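Drawer cell: setting up and looking after the simulated arm
By Jayanthi Pai, June
Print this page | E-mail this page
14 comments

These answers cover the Pundska drawer cell as we run it in simulation. Questions about the real arm should go to Naveed Baloch.

What do I load first?

Load the table, then the arm base, then the cabinets. If the arm goes in before the table, the base height is taken from the floor and every stored pose is wrong by the height of the table. Let the cell settle for 300 steps before sending any command.

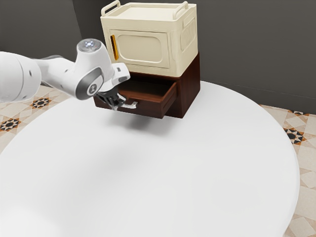
Handle poses are stored relative to the drawer front and not to the table, so the drawer unit can be shifted without teaching the approach again. The point to check by eye is where the fingertips come down. With the drawer partway out, the two fingers should point down right at the silver handle, and the wrist should stay clear of the cream cabinet stacked on the wooden unit. If the wrist is close to the cabinet door, lower the approach angle before changing anything else. Save the new angle in the cell file – the session copy is lost on restart.

The gripper closes but the drawer stays put. What is wrong?

Check the friction value on the finger pads first. The Farahani import tool sets it to zero when the pad material has no name. Name the material, import again and repeat the pull. If the drawer still does not move, look for a joint lock left on from an earlier test.

How often should the arm be zeroed?

After every change to the arm model, and in any case every 147 runs. Sivaprasad Achari keeps the zeroing script in the Prisov folder. Run it with both cabinets loaded, as the script also checks for contact between the links and the cabinets.

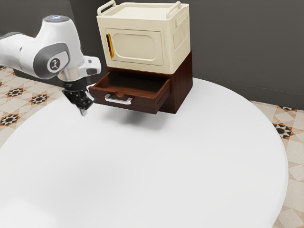

Can I speed up the physics to get through more runs?

Only for runs that do not touch the handle. Contact becomes unreliable at larger time steps, and the fingers may pass through the bar without any error being logged. Leave the step at the stored value for all pull and push tests.

Which log should I send with a fault report?

Send the joint log and the contact log, last 2,000 lines of each, with the cell file you were using. Screen captures are useful but do not replace the logs. Reports go to Sharada Murthy.

The arm shakes when it holds a pose. Is this a fault?

Usually the gains. The Flarcombe controller loads its own defaults if the gain file is missing, and these are too stiff for this arm. Put the file back and reload the controller. If shaking continues on joint 3 only, the link mass was probably lost in the last export – compare it with the master copy.

Who can change the master copy?

Jawad Tanoli. Everyone else works from a branch.

Print this page | E-mail this page
Shared 9 times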